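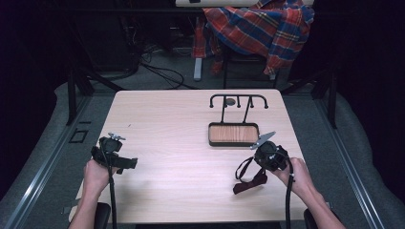
## Dicas de bancada para quem está montando garras de mão em casa

Faz tempo que eu queria juntar num lugar só as manhas que fui pegando com esse par de garras. Vai tudo meio fora de ordem, do jeito que fui anotando no caderno!

**Mesa lisa e quase vazia.** Eu treino com uma peça por vez. O suporte preto com bandeja fica mais para o fundo, um tiquinho à direita, e o resto do tampo fica livre para as mãos passearem. Já tentei deixar chave de fenda e parafuso por perto "só por cinco minutinhos" e sempre acabei esbarrando em alguma coisa.

**Cabo saindo por baixo.** Os dois cabos descem direto pela beirada da mesa, do meu lado. Na primeira versão eles saíam pela lateral (ideia minha, péssima) e enroscavam em tudo. Se o seu for comprido demais, faça uma volta larga e prenda com velcro, sem apertar. O meu tem 2 metros e sobra.

**Cadeira com braço.** Parece frescura, mas segurar uma garra no ar cansa o ombro muito rápido. Com o antebraço perto do apoio eu aguento até 7 rodadas seguidas; antes parava na terceira, reclamando.

**Alça: use!** A alcinha pendurada atrapalha um pouco, eu sei, e vive deitada em cima do tampo. Mesmo assim, passe no pulso quando for testar movimento rápido. Derrubei uma garra em fevereiro e passei o domingo inteiro colando carcaça com epóxi.

**Ponta metálica limpa.** Um paninho com álcool isopropílico antes de começar, e só. Nada de lixar! Lixei uma vez com grão 600 achando que ia pegar melhor e a ponta ficou escorregando no trilho do suporte. O Bernardo Marinho, que divide a oficina comigo, usa fita de tecido na ponta dele e jura que é melhor. Ainda não me convenceu.

**Estrutura de perfil metálico.** Aperte os cantos, monte o resto e depois aperte de novo. O carpete cede um pouco com o peso, então confira o nível uns dias mais tarde.

**Cabos no chão.** Essa eu estou devendo, hehe. Atrás da mesa continua um emaranhado só. Comprei canaleta e ela ainda está no saquinho; quando eu instalar, conto se a adesiva segura no carpete ou se precisa de outra coisa.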